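Four Nights at Preltuna, and I Still Want the Porridge Recipe

I have a rule about guesthouses: if the stairs creak, I'm staying.
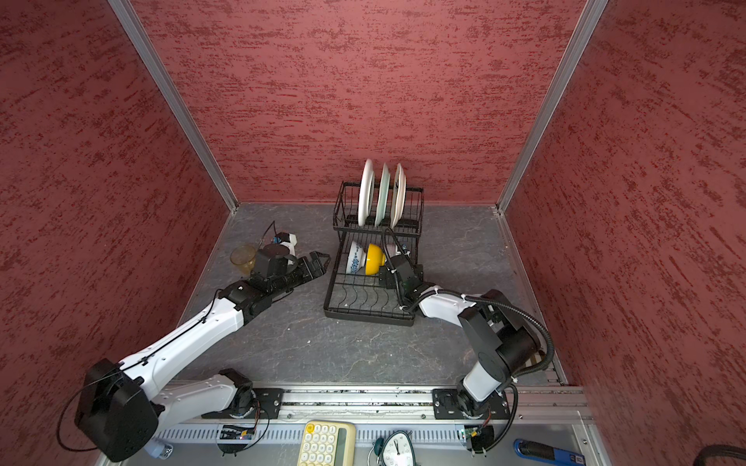
Preltuna passed before I'd even put my bag down. It's a tall gray house at the top end of Clulanach, the kind of village where the shop closes for lunch and the bus driver waves at everybody (me included, by day two). I'd booked one night on the way to somewhere else. Then I had breakfast.

Oh, that breakfast! Oat porridge with a spoonful of something dark and boozy in the middle, brown bread still too hot to slice neatly, and eggs from up the lane. I asked to extend my stay with my mouth full.

The house has been taking guests for 20 years, and before that it belonged to the Mac Suibhne family, who ran the mill. Their name is still painted over the back door. My room was the small one on the second landing, with a sloping ceiling I hit my head on twice and a window seat deep enough to nap in — I tested it, thoroughly, on a wet afternoon. The mattress is firm. The shower takes its time. Bring slippers, those floorboards are cold even in July.

If you want a walk, the path to Primurum starts behind the church and climbs 334 feet, nearly all of it in the first stretch, so don't wear the sandals I wore. There are more than 200 steps cut into the hillside, some of them pretty mossy. At the top you get the whole bay, a bench, and usually sheep. I ate a squashed cheese sandwich up there and was very happy.

Evenings are quiet. There's no TV in the lounge, just a fire, a shelf of fat paperbacks and a jigsaw that guests add to as they pass through. I did most of a lighthouse and got far too attached to it.

Dinner isn't served, but the pub is a five-minute stroll downhill and does a good fish pie until eight. Go early on weekends. The single room is cheapest midweek, and they take cash or cards, but you do have to phone to book — the website only has the address and a map.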